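Softening butter and melting chocolate without wrecking either

Quick one, because I keep getting asked. Bakers in a rush, mostly.
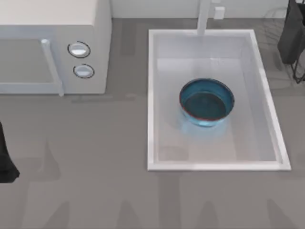
Cold butter is the usual holdup. Recipe says room temp, you have a brick. Cut it into cubes first -- small ones, spread out on a plate. On a warm day 20 minutes on the counter does it. No time? Microwave, but low power. If yours is the plain kind with two round knobs one above the other, work out which one is power before you touch the timer. Mine had the labels rubbed off and I cooked a lot of butter that way. Short bursts, turn the cubes, stop while they still hold a shape. A finger should leave a dent. If there's a puddle you went too far, use it for brownies.

Chocolate next.

Chop it. Chips work but they hold their shape even when melted, so stir before you decide they need more. Dry bowl, dry spoon. One drop of water and it siezes up into paste. 50 percent power, 30 seconds, stir, again. Take it out while there are still lumps and keep stirring, the heat in the bowl finishes it.

For dipping you want it tempered. Dark chocolate up to 118 F, then throw in a handful of unmelted pieces and stir down to 88 or so. Cheap thermometer is fine. I do 500 grams at a time, less than that cools too fast on me.

White chocolate -- lower, slower, watch it teh whole time. Scorches easy.

Leftovers: pour onto parchment, let it set, snap it up and keep in a jar. Good untill November if you start now, if it lasts that long.

Caramel is a seperate page, still writing it.

Posted August 3, 2024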